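Tramura Community Help
Reality TV > Voting and eviction shows

Can a contestant who quits still be on the jury?

Asked by wattle_and_daub

I'm running a fan game based on an island elimination show. It's on a private forum, 16 players at the start, and it's the second one I've done. We're down to eight and I've hit a problem I didn't write a rule for.

One of my players pulled out in July because of work. She was polite about it and gave me a day's notice. Under my rules the jury starts at the first person out after the merge, and she left two rounds after the merge. So on paper she would be juror number three. Two of the remaining players say quitters shouldn't get a vote. The others haven't said much, but she was close with one of them and it could swing the final.

What do the proper shows do? And if I leave her off, do I replace her so the jury stays an odd number? I was planning on a jury of seven and a final two.

Answers

Delia Matei
Marked as helpful

There isn't one rule across the genre. Some seasons have let a player who quit after the merge sit on the jury, and some have sent them home with no vote. It has been up to the producers. As the host you are the producer, so you can decide, but you should decide once and post it where everyone can see.

I've hosted 5 games on the Wiltia boards and had a quit in three of them. What I do now is this:

1. Check what you told the players at sign-up. If your rules say "the jury is everyone who leaves after the merge", then she's on it. Changing that now will look like you're picking a side, whatever your reasons are.

2. Ask her whether she wants to vote. A lot of people who leave for work don't have time to read the final speeches either. If she says no, your problem is over. 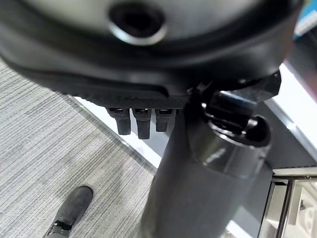

3. If she does want it, set a condition that applies to all jurors, such as posting at least one question to the finalists by the deadline. Anyone who misses it loses their vote.

4. Write down a tie rule before the next vote goes up. With eight left and a final two, you have six more people to come out. Add the two who went before her and that's eight jurors without her and nine with her. You said you were planning on seven, so I'd go back and recount, or check whether you meant a final three.

For ties I use the finalist with fewer votes cast against them across the game. Other hosts let the third-placed player break it. Both are fine if they're announced early.

I wouldn't bring in a replacement from the pre-merge players. They haven't been in the jury thread and the finalists never had the chance to play with them in mind.

Coman70

Quit = no vote. We had a bloke on the Ollis forum leave at the final six, he came back for the jury and voted for his mate. The thread went to 129 replies and the host closed it. Just leave her off and move on.

mrs_pelican

Agree with Delia about the numbers. My only addition is to keep her messages. If she did stay on as a juror and was talking to her friend in the game after she left, the others will want to know. We make everyone sign off from private chats when they're out, quitters included.

Comment from wattle_and_daub

Thanks all. I did miscount, it's a final three. I've messaged her and will go with whatever she says. Tie rule is going up tonight at 8 pm before the vote opens.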